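Vareck 双臂栈 例会记录(控制 / 感知 / 规划 / 工具)

地点:McIver 楼实验间,远程接入正常
时间:下午两点开始
主持:Kerttu Ahonen
记录:Renu Bansal
出席:Omprakash Nautiyal、Kerttu Ahonen、Lauri Salminen、Umesh Kandpal、Renu Bansal
缩写:左臂 L,右臂 R,腕部相机 WC,头部相机 HC,任务图 TG

## 0. 上次遗留

- 任务图序列化格式已从二进制改为文本,合入主干。Lauri 确认旧文件可以读,不能写回旧格式。Umesh 问是否需要双向兼容,结论是不需要,旧图一律转一次后归档。
- 夹爪驱动在总线重连后丢失零点的问题已复现,原因是重连回调里先发使能、后读偏置。Omprakash 的补丁交换了两步的次序,另外在偏置未读到时拒绝使能。补丁在 R 上跑过,L 尚未刷。
- 日志时间戳混用单调时钟和墙钟,没有进展。责任人仍为 Renu。
- Koltach 回放界面的中文字体问题关闭。

## 1. 吸管转移任务:规划侧

### 1.1 任务定义

本阶段的任务图包含杯子定位、吸管抓取、转移、插入四个节点。源容器为木纹圆柱杯,目标容器为浅蓝色杯,被操作物为粉色吸管。杯架在本任务中作为静态障碍物处理,架上的杯子不参与操作,但其包络并入杯架的碰撞体。

Lauri 说明了当前的手臂分工:浅蓝色杯的摆位归 L,吸管归 R。分工写死在任务图的节点属性里,规划器不做选择。Kerttu 认为本阶段可以接受,下阶段要把分工放回代价函数,否则换一种桌面布局就要改图。

L 的摆位节点目前用杯沿夹持。夹持后杯子允许有小角度倾斜,放置前由放置子节点负责把杯轴调回竖直。Umesh 指出调正动作与下降动作现在是串行的,中间有一次速度归零,周期时间因此变长。Lauri 同意合并成一段带姿态约束的笛卡尔轨迹,约束只加在末段。

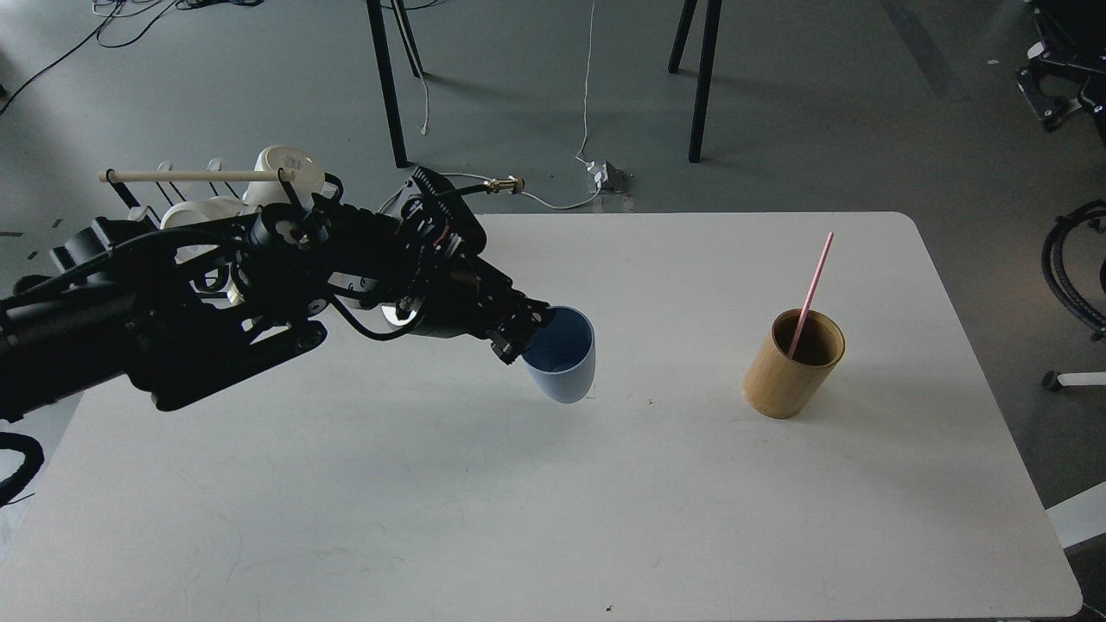

图 1 摆位节点,L 夹持浅蓝色杯杯沿,杯底略高于桌面。HC 视角。

关于摆位节点讨论了以下几项:

1. 放置高度。节点参数中的桌面高度取自标定文件,与 HC 点云拟合的平面有偏差。Omprakash 建议以拟合平面为准,标定值只做合理性检查。Lauri 担心杯沿附近的点云空洞会拉偏平面,Omprakash 答复拟合时已经剔除了物体掩膜内的点以及臂体掩膜内的点。决定采用拟合平面,超出门限时节点报错停住,不回退到标定值。
2. 接触判定。L 的放置以腕部力的竖直分量过门限为准。杯子带倾角时先是底边一侧触桌,力上升较缓,门限触发偏晚。改为同时看力的斜率和末端位置误差,任一满足即停。Umesh 要求两个条件的触发情况分开记录,以便事后统计哪一个更常先到。
3. 松爪后的退让。目前退让方向是工具坐标系的后方,手指会从杯沿内侧擦过。改为先张开到指定开度,再沿桌面法向抬起,最后后退。开度由杯径估计值推算,不再用常数。
4. 木纹杯在 L 的退让路径附近时,碰撞体只包含杯体,没有包含伸出杯口的吸管。规划器因此认为吸管上方的空间是空的。此项单列,见 1.3。

### 1.2 吸管抓取姿态

Lauri 汇报了抓取姿态采样的改动。原方案以木纹杯轴线为基准,在杯口上方采样。吸管实际是斜靠在杯沿上的,夹爪闭合方向与吸管轴线不垂直时会出现滑移。新方案直接在估计出的吸管轴线上采样,自由度为沿轴位置、绕轴转角和小范围的俯仰。采样结果先过逆解,再过碰撞检查,最后按与杯沿的距离、与关节限位的裕度、腕部相机是否仍能看到目标杯三项加权排序。

Kerttu 问第三项的权重从哪里来。Lauri 答手调。会议同意先保留,条件是权重写进配置文件并随日志一起存。

抓取点离杯沿过近时手指会压到杯口,离吸管上端过近则夹持长度不足。这两个边界目前各有一个常数,与吸管露出部分的长度无关。Renu 提出按露出长度的比例给区间,Lauri 采纳,下次例会前给出实现。

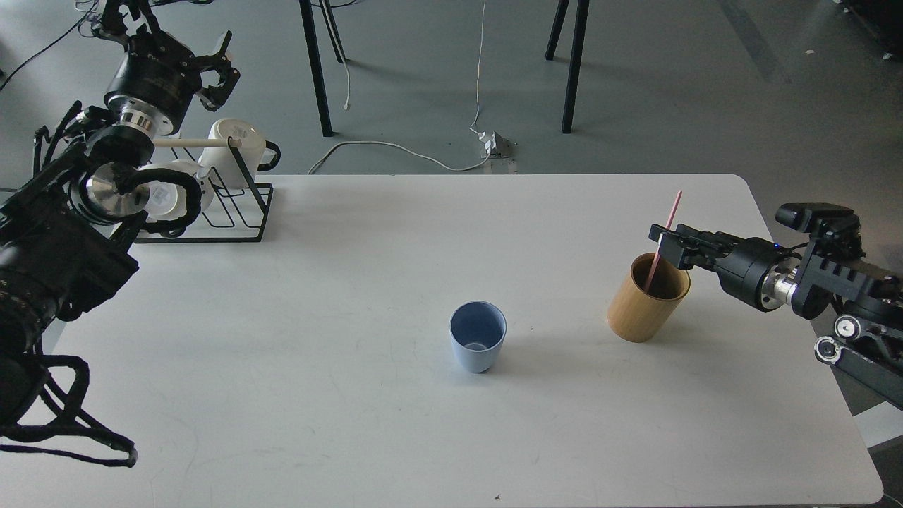

绕轴转角方面,平行夹爪存在对称性,相差半圈的两个姿态在抓取上等价,但在后续转移中关节余量差别明显。现有排序只看抓取瞬间的裕度,选中的姿态有时会在转移末段逼近腕关节限位,导致插入节点无解,任务图回退到抓取节点重来。这是目前回退次数最多的一条路径。

讨论中有两个方案。

方案甲:抓取节点在排序时预先对插入位姿做一次逆解,不可达的直接删除。实现简单,代价是每个候选多一次逆解。插入位姿依赖目标杯位置,若目标杯在抓取之后又被移动,预检查失效。

方案乙:把抓取和插入合并成一个联合优化问题,一次求出抓取姿态、转移轨迹和插入位姿。效果更好,但求解时间不稳定,且调试界面目前只能显示单节点的结果。

决定采用方案甲。目标杯位置变化时,由任务图的失效传播机制把抓取候选标为过期。Lauri 保留方案乙的分支,不合入。

Umesh 补充一点实现上的要求:逆解器要返回失败原因,至少区分限位、奇异和自碰撞。现在只返回一个布尔值,Koltach 里看不出为什么某个候选被删。Lauri 说解析解分支可以做,数值解分支只能给出残差。会议同意数值解分支先给残差。

### 1.3 吸管的碰撞模型

抓取前,吸管附着在木纹杯上,作为一根胶囊体处理;抓取后附着在 R 的工具坐标系上。切换附着关系的时刻目前放在夹爪闭合指令发出之后,Omprakash 指出应放在闭合确认之后。若夹空,规划场景中会出现一根实际不存在的吸管,随后所有转移路径都偏保守,甚至无解。决定以闭合确认为准,确认条件见 2.3。

吸管在夹爪下方的部分不是刚体,碰到杯沿会弯。规划中仍按刚体处理,胶囊半径适当放大。Kerttu 要求在插入节点中对目标杯与吸管之间的碰撞对做豁免,但只豁免杯口以下的部分。Lauri 认为现有碰撞库不支持按区域豁免,需要把目标杯拆成杯口环和杯体两块几何。工作量不大,列入行动项。

## 2. 感知

### 2.1 吸管轴线估计

Omprakash 汇报。输入为 HC 彩色图与深度图、R 腕部相机彩色图。吸管太细,深度图上大部分像素无效,直接拟合不可用。当前做法是在彩色图上分割出吸管,取骨架线,两个视角做三角化,得到三维直线段。腕部相机视角随臂运动,外参由运动学给出。

离线评测使用 326 帧人工标注数据,全部来自 McIver 实验间。误差按轴线方向和上端点位置分别统计。方向误差基本由腕部相机外参主导,与分割关系不大。Omprakash 把外参人为扰动后重跑,误差随扰动近似线性变化,据此判断分割暂时不是瓶颈。

Kerttu 问标注的一致性如何。Omprakash 答有 2 人标注,交叠部分的差异小于当前误差,未做正式统计。Kerttu 要求补上统计并写入评测说明,否则这组数据不能用于对 Loltberg 的交付报告。

分割模型的失败帧集中在以下情况:

- 吸管与夹爪手指重叠,露在外面的上端太短,骨架线退化成一小团;
- 吸管下段进入杯内,杯内颜色较深,边界不稳;
- L 的线缆垂到桌面上,偶尔有细长的高光段被误检为候选,后续由颜色先验滤除。

第三项 Lauri 提出异议,认为颜色先验会限制模型对其他颜色吸管的适用性。Omprakash 同意这是临时措施,在配置里有开关,默认打开。换色测试之前再处理。

### 2.2 杯子位姿

浅蓝色杯略带锥度,杯口和杯底半径不同。旧模板用圆柱近似,杯口平面高度估计没有问题,杯壁位置有偏差,退让和插入时裕度被吃掉一部分。已改用圆台模板,参数为上下半径和高度。木纹杯仍用圆柱模板。

杯口椭圆检测在夹爪遮挡杯沿时不稳定。Omprakash 建议被夹持的杯子不再做视觉更新,位姿由运动学和抓取时刻的相对位姿推出,放下后再重新检测一次。Umesh 指出夹持过程中杯子会在指间转动,倾角会变。会议讨论后决定:夹持期间位置用运动学,倾角仍用视觉估计,但要过低通并限制变化率;检测置信度不足时保持上一个值,连续保持超过门限则通知任务图降速。

### 2.3 夹持确认

现有判据为夹爪电机电流。吸管太软,闭合到位与夹空的电流曲线几乎重合,单靠电流分不开。手指开度编码器的分辨力对吸管也不够,压扁之后的厚度接近零点误差。

Omprakash 提出视觉判据:闭合后 R 先做一小段沿吸管轴线方向的提拉,观察腕部相机中吸管相对手指是否静止、相对杯口是否移动。两者都满足判为夹住。提拉幅度不能大,否则吸管可能离开源杯后又掉在桌上,任务图里没有对应的恢复节点。

Umesh 认为提拉段应由控制侧提供一个原语,带力上限和位移上限,感知侧只负责给出判断结果。分工确认:Umesh 写原语,Omprakash 写判据,接口由 Renu 起草。

## 3. 控制

### 3.1 阻抗参数切换

Umesh 汇报。插入节点使用笛卡尔阻抗控制,其余节点使用关节位置控制。模式切换时若目标位姿与当前位姿有差,会产生一次阶跃。之前的处理是切换前等待稳态,耗时且不可靠。现改为切换时把阻抗控制器的平衡点初始化为当前测量位姿,再以限定速率过渡到指令位姿。实测没有再看到明显的阶跃,测试次数不多,继续观察。

阻抗刚度在沿吸管方向取低值,横向取较高值。Lauri 问是否需要随插入深度变化。Umesh 认为吸管下端过了杯口之后横向刚度应当降低,让吸管自行靠到杯壁上,目前没有做。需要任务图提供一个插入深度的量,由规划侧发布。Lauri 负责发布,频率跟随控制周期的整分频即可。

### 3.2 双臂时序

L 在 R 执行吸管转移时停在桌面上方的等待位。等待位目前是一组固定关节角。Kerttu 注意到等待位下 L 的线缆垂在桌面左侧,担心桌面物体布局左移之后与线缆相碰。线缆不在碰撞模型里。Umesh 的意见是把桌面左下区域直接划为禁放区,物体检测落在区内时任务不启动。线缆建模不做。同意。

两臂共用一个调度线程,R 的轨迹重规划会阻塞 L 的状态发布。Lauri 测得最坏情况下 L 的状态延迟大约 70 毫秒,超过看门狗门限后 L 会掉使能。临时措施是放宽门限,Kerttu 不同意放宽,要求把状态发布从调度线程中拆出去。Lauri 同意,拆分前先把重规划改为异步提交,缓解阻塞。

Umesh 另报一个问题:异步提交后,旧轨迹仍在执行,新轨迹的起点需要取未来某时刻的预测状态。预测时长取得短则来不及,取得长则响应慢。建议取规划耗时的滑动分位值,不取固定值。Lauri 会试,先在仿真里试。

### 3.3 插入末段

插入完成的判据讨论较久。备选有三种:指令深度到达、竖直力上升、视觉确认吸管在目标杯内。单独使用都有漏判。指令深度到达时吸管可能卡在杯沿外侧;竖直力因吸管弯曲而上升缓慢;视觉判断受手指遮挡影响,R 松爪之前不易确认。

结论:松爪前用指令深度加 HC 视角下吸管与杯口椭圆的相交关系,松爪并抬起后再由视觉做最终确认。松爪前的判断不通过时禁止松爪,R 沿原路抬回插入起点,重试上限 2 次,超过后停机等待人工处理。

Renu 问抬回插入起点时吸管的附着状态是否需要复位。Lauri 答不需要,吸管一直附着在 R 上。若夹持确认在此过程中变为否,则任务图进入故障节点,不进入重试。

松爪动作本身也要改。手指现在以最大速度张开,吸管上端会被一侧手指带动。改为分段张开,第一段低速。Umesh 估计不需要改驱动,只加一条速度指令曲线。

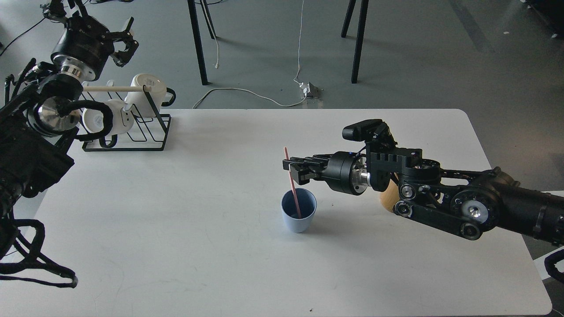

## 4. 工具:Koltach

### 4.1 回放对齐

Renu 汇报。HC、腕部相机、关节状态、任务图事件四路数据在回放时按各自的时间戳对齐。由于时钟混用的问题还没解决,事件流和图像流之间存在一个缓慢漂移的偏移量。短片段里看不出来,长片段末尾会出现夹爪已经闭合而界面上事件还停在接近阶段的情况。

Omprakash 询问是否影响 2.1 的评测。Renu 答不影响,评测只用图像和关节状态,两者同源。涉及任务图事件的统计都受影响,包括回退次数与节点耗时的联合统计。1.2 中关于回退路径的结论只用了事件流内部的次序,成立。

修正方案:采集端统一改为单调时钟,在文件头写一次墙钟对应关系,中途每隔固定间隔补写一次校准记录。旧文件由转换脚本做线性校正,校正后的文件打标记,评测脚本默认拒收带标记的文件,需要显式放行。

### 4.2 候选可视化

抓取候选目前只显示最终选中的一个。Lauri 要求能看到被删除的候选及删除原因,并能按原因过滤。Renu 已有原型,颜色按原因区分。问题在于候选数量多时界面卡顿,三维视图每次刷新都重建网格。改为实例化绘制后应有改善,尚未验证。

Kerttu 要求同时显示各项评分的原始值,不要只显示加权和。Renu 记录。

### 4.3 标注

标注工具的直线段标注只支持两个端点。吸管弯曲时标注员取了首尾两点,与实际骨架线不一致。讨论是否增加折线标注。Omprakash 的意见是评测指标只用轴线方向和上端点,弯曲段多在夹爪下方,折线标注对现有指标帮助有限,但对将来训练有用。决定增加折线类型,旧标注不返工,新增数据按折线标。

标注说明中需要补充一条:夹爪手指之间被完全遮住的部分不标,露出的上端与下段分别标成两段,共用一个实例编号。原说明没有规定,两种做法都出现过。

### 4.4 配置管理

配置文件分散在三个仓库,其中阻抗参数在控制仓库,抓取权重在规划仓库,相机外参在感知仓库。每次实验后很难还原当时的完整配置。Renu 提议启动时由 Koltach 汇总所有生效配置,算出摘要写入日志头。各仓库保持现状,不做合并。Umesh 提醒运行中修改的参数也要记,否则摘要只代表启动时刻。同意,运行中修改以事件形式写入事件流。

## 5. Loltberg 交付

Kerttu 通报,Loltberg 方面希望交付包中包含任务图编辑器。目前编辑器依赖内部登录服务,不能直接交付。Renu 评估剥离登录模块需要改动启动流程和权限检查两处。是否承诺由 Kerttu 与对方确认后再定,本次不列行动项。

交付范围中控制接口的文档落后于代码。阻抗模式切换的行为变更(3.1)必须写入变更记录,对方在旧行为上做过封装,切换前自行加了等待。等待保留也不会出错,只是多余。

对方提出的仿真包要求:桌面、杯子、杯架、吸管的模型随包提供。吸管在仿真中用多段刚体加弹性铰链近似,段数影响步长。Umesh 给出的默认参数能稳定运行,但与实物弯曲程度没有做过对比,文档中要写明这一点。

## 6. 决定汇总

- 放置高度以点云拟合平面为准,超限报错,不回退。
- 抓取候选在排序阶段做插入位姿可达性预检查(方案甲)。
- 吸管附着关系在夹持确认之后切换。
- 看门狗门限不放宽。
- 桌面左下区域设为禁放区。
- 插入判断未通过时禁止松爪。
- 评测脚本默认拒收经过时间校正的旧文件。

## 7. 行动项

| 编号 | 内容 | 责任人 | 状态 |
|---|---|---|---|
| A1 | 放置末段合并为带姿态约束的笛卡尔轨迹 | Lauri | 新建 |
| A2 | 抓取区间按吸管露出长度的比例给出 | Lauri | 新建 |
| A3 | 可达性预检查及候选过期标记 | Lauri | 新建 |
| A4 | 目标杯几何拆分为杯口环和杯体 | Lauri | 新建 |
| A5 | 逆解器返回失败原因,数值分支给残差 | Lauri | 新建 |
| A6 | 标注一致性统计,写入评测说明 | Omprakash | 新建 |
| A7 | 夹持确认视觉判据 | Omprakash | 进行中 |
| A8 | 提拉原语,带力上限与位移上限 | Umesh | 新建 |
| A9 | A7 与 A8 之间的接口草案 | Renu | 新建 |
| A10 | 分段张开的速度指令曲线 | Umesh | 新建 |
| A11 | L 夹爪驱动刷零点补丁 | Omprakash | 待执行 |
| A12 | 采集端统一单调时钟,旧文件转换脚本 | Renu | 延期 |
| A13 | 状态发布从调度线程拆出 | Lauri | 新建 |
| A14 | 候选可视化改实例化绘制,显示各项原始评分 | Renu | 进行中 |
| A15 | 阻抗模式切换写入变更记录 | Umesh | 新建 |
| A16 | 折线标注类型及标注说明补充 | Renu | 新建 |

Lauri 名下条目较多,A4 和 A13 若有冲突,先做 A13。A9 草案出来之前,A7 与 A8 各自可以先按本地桩函数开发。

## 8. 其他

- 联合优化分支的求解器版本与主干不同,切换分支后需要清理构建目录,否则链接到旧库且不报错。Lauri 会在构建脚本里加版本检查。
- Umesh 询问 HC 曝光是否锁定。Omprakash 答锁定,白平衡没有锁。白平衡也改为锁定,锁定值写入配置摘要。
- 下次例会先过 A7、A8、A9,再看插入节点的日志。请 Lauri 会前把回退路径的事件列表导出到共享目录。

记录有误请直接在本文件上改,并通知 Renu。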